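Flower cell: arm carried on with the stop pressed
Print | E-mail

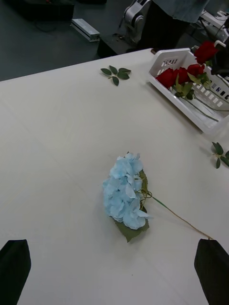 FAULTS AND SAFETY

Friday, Pretness bench. Writing this up before I forget the order of things. Ottar Strömberg was on the far side of the table and I was at the screen.

Job was the usual: pick hydrangea by the stem, carry to basket, let go. Roses had gone in fine all morning. Hydrangea is the awkward one, head is much heavier than the stem so it swings when lifted, and the bloom hides the top of the stem from the wrist camera if it lands the wrong way round.

Run 721. Fingers open, came down over the stem, closed, nothing in them. Retry. Same. On the third go it closed on the thin yellowish end, lifted, flower swung and dropped. Arm set off for the basket anyway, empty. Known bug, annoying, not the problem.

Problem: Ottar called stop and I hit the soft stop on the screen. Button went red. Arm did not stop. Finished the whole move to the basket, opened, started back. I then hit the proper red button on the bench and it dropped out straight away, brakes on, no drama. Nobody touched, nothing broken. But Ottar had been about to reach over for the flower and I don't like that at all.

Log says:
- soft stop recieved by the Zorkby controller
- acknowledged
- move queue not cleared. 2 moves still in it, both ran
- grip check returned "held" with fingers fully shut, threshold still at the value for the Tavares foam blocks

So two faults. Stop only blocks NEW moves, it doesn't cancel what is already queued. Has been like that since the Brirodcombe update I think, need to look at the old version. Grip check is seperate and easier.

Tried to repeat it with nobody at the table. Queue of one: stops late but stops, at the end of the move. Longer queue: runs the lot. Hard button good every time. Speed limited to 15 per cent for all of this.

Changed today:
Soft stop now flushes queue and sends a halt to the arm itself. Tested at low speed only. Not tested with the gripper part way through closing, do that next.
Grip threshold down. It now reports a miss on the hydrangea stem when it misses, but also reported one miss on a rose that was plainly held. Stem thickness again. May need a value per flower.
Wait of 400 ms after closing, before the check is read. Was none.

Rules until this is signed off: hands off the table while the arm is powered, hard button within reach of whoever is at the screen, and don't trust the red on screen. Ottar wants the soft stop taken off the screen altogether. I'd keep it but rename it "pause", which is all it was ever doing. Not settled.

Leaf sprigs keep coming off and ending up on the table as well. Glue them or bin them, the detector takes them for flowers now and then and I have enough to chase.

To do: send log to Brirodcombe. Find out who else is on that update. Full speed stop test, both of us present, table clear.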